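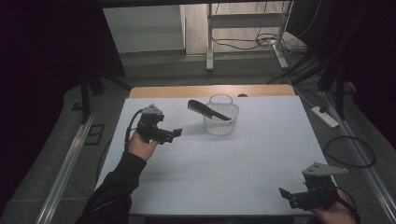
Notes for Session 9: From Recorded Demonstrations to a Policy That Runs
November 7, 2019 – posted by the course staff
Filed under: Robot Software / Perception and Control / Handouts

Welcome back, everyone, and thank you for the very good questions after the last session (I have tried to work a few of them in, so if you spot yours, take a small bow). Today we stay with two-handed demonstrations and follow one of them all the way through the software, from the raw log to something a controller can use.

1. What is in a log

Each recording in the Midov set holds three streams: the head camera, the pose of each gripper, and the jaw opening of each gripper. The camera writes at 60 frames per second and the poses arrive at 80 samples per second, so the two never quite line up, and you will have to decide what to do about that. My advice is to take the camera clock as the master and interpolate the poses onto it. Straight-line interpolation is fine for position. For rotation please use slerp, and do check the sign of your quaternions first – I lost most of an afternoon to that one when I was starting out!

2. Cleaning

There are 759 recordings in the folder, and after the Pandetti checker has gone through them you should have 733 left. If your number is different, look at your gap threshold before you look at anything else. The checker throws out any recording where a pose stream goes silent for too long, and it is rather strict about it.

3. Why the comb and basket task is harder than it sounds

We use this task all through the homework, and I am fond of it. A comb is thin and dark, and when it lies across the rim of a mesh basket a good part of what your segmenter sees around it is holes. Depth is patchy there too. The looped handle over the top is another nuisance, and your planner has to treat it as an obstacle for both grippers. Many people model the basket as a plain open box and then wonder about their collisions, so please add the loop.

Remember as well that the grippers are black and so is the comb. A color threshold will happily merge them once the jaws close in. Use the gripper pose you already have, project the jaw model into the camera view, and mask it out before you segment.

4. Actions

Express each action as a change in gripper pose relative to the current one, in that gripper's own frame. Then add the pose of the left gripper relative to the right as an extra input. You can leave this out for one-handed work, but here the hands face each other across the board and the policy needs to know how far apart they are.

5. For next time

Run the Heltex replay tool on any three cleaned recordings and plot commanded against replayed position for both sides. Bring the plots, even ugly ones. Reading: the Jang notes on time alignment, first half only (the second half is lovely but long, and we will get to it later in November).

4 comments | 11 shares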